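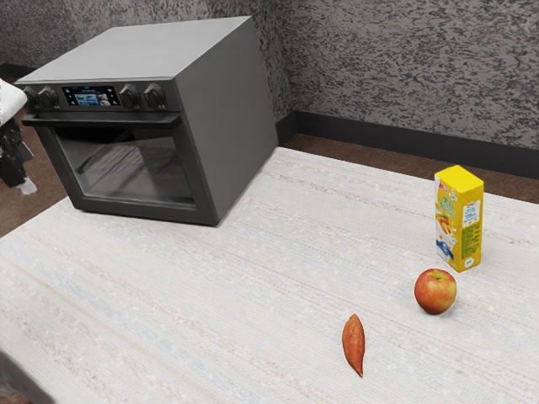 The countertop oven is a small electric oven that sits on a counter or table and plugs into an ordinary wall outlet. People also call it a toaster oven, though purists (I'm one of them, sorry) like to keep that name for the little ones that mostly do toast. I've been cooking with one or another for 16 years, so this entry leans a bit on my own kitchen.

## How it works

Nearly all of them heat with metal or quartz elements, usually a set near the top and a set near the bottom. A thermostat switches them on and off to hold the temperature. Convection models add a fan, and that fan makes a bigger difference than I ever expected! Air moves over the food, the surface dries faster, and potatoes get properly crisp. What's sold as an "air fryer" is mostly the same idea with a stronger fan and a smaller box.

## Size and capacity

Makers love to measure these things in slices of bread or inches of pizza. A model that takes a 12-inch pizza covers most of what a household of two or three will cook. My old Harkholm did exactly that and no more, and a roasting chicken had to go in at a slant. Check the inside height before you buy, and measure your favorite pan with its handles on.
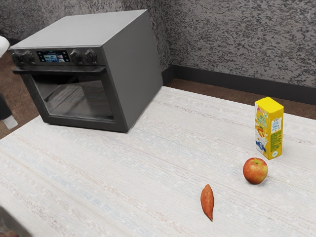 Placement matters too. The outside gets hot, and most manuals ask for a few inches of free space at the back and sides (the number varies, so do look yours up). I pull mine forward before a long roast and push it back once it's cooled down.

## Controls

Older ovens had a dial for temperature and a wind-up timer that ticked. I still miss the tick. Newer ones often have a screen with presets, and those are a mixed bag. The cookie preset on my Stellari runs hot every single time, while the bagel one is perfect. A cheap oven thermometer on the rack will tell you more than any menu.

## Cooking in one

Recipes written for a full-size oven usually work, with a few changes:

- Drop the temperature by 25 degrees if the fan is on.
- Start checking early, especially with anything sugary.
- Turn the tray halfway through, as the back tends to brown first.
- Keep parchment well away from the elements.

Sweet potatoes are my favorite thing to do this way. Prick them, put them on a lined tray at 400°F and give a medium one close to an hour. Apples bake nicely as well, cored and stuffed with oats and butter.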